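Broadcast Systems Engineer (Playout and IP Contribution)
Bunnag Media Services, Engineering Department
Full time, permanent
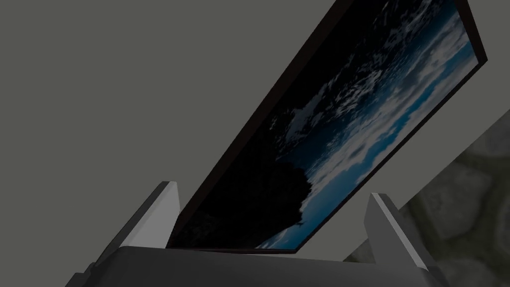
Bunnag runs playout and contribution for regional television channels and a small number of live event clients. The engineering department has eight people working across two sites. We are adding one engineer to support the move of the main facility from SDI routing to an IP core. The first phase starts in June.

The current plant has 814 router destinations, of which nearly 400 will be moved in the first phase. The remainder stay on the existing SDI frame until the second phase is funded. The person hired will work on both systems and should expect to support them side by side for the length of the project.

Duties

Configure and test multicast flows on the new core, including redundant paths and failover.
Maintain PTP timing across both sites and document any change to the clock hierarchy.
Support the Sandumix automation system, including playlist import, device control and as-run logging.
Keep the cable and flow database current. It holds 1,587 entries, and older records use the previous naming scheme.
Take part in the on-call rota, one week in eight.
Write acceptance test procedures and run them with vendors present.

Required

Three years or more in a broadcast, playout or outside broadcast engineering role.
Working knowledge of SMPTE ST 2110 and ST 2022-7.
Layer 3 network configuration, including IGMP and PIM.
Ability to read and correct rack elevations and signal flow drawings.
Comfort with waveform monitors, packet capture and audio loudness measurement.

Useful but not required

Experience with NMOS IS-04 and IS-05.
Scripting in Python or a similar language.
Prior use of Gondodine multiviewers. Training will be given if needed.

Location and hours

The post is based at the Tastimov site, with travel to the second site as the work requires. Core hours are 10:00 to 16:00. Cutover work is done overnight and is paid at the overnight rate. No cutovers are scheduled on a Friday. Remote work is possible for documentation and design tasks by agreement with the department head.

How to apply

Send a resume and a cover letter of no more than two pages through the careers form on this site. In the letter, describe one fault you traced in a live facility, the tools you used and what was changed afterward. Leave out client names where a confidentiality agreement applies.

Shortlisted applicants will be asked to complete a practical exercise at the Tastimov site. It lasts two hours and covers a timing fault and a routing fault on a test rack. The interview follows on the same day. Travel costs within the state are refunded on receipt of tickets.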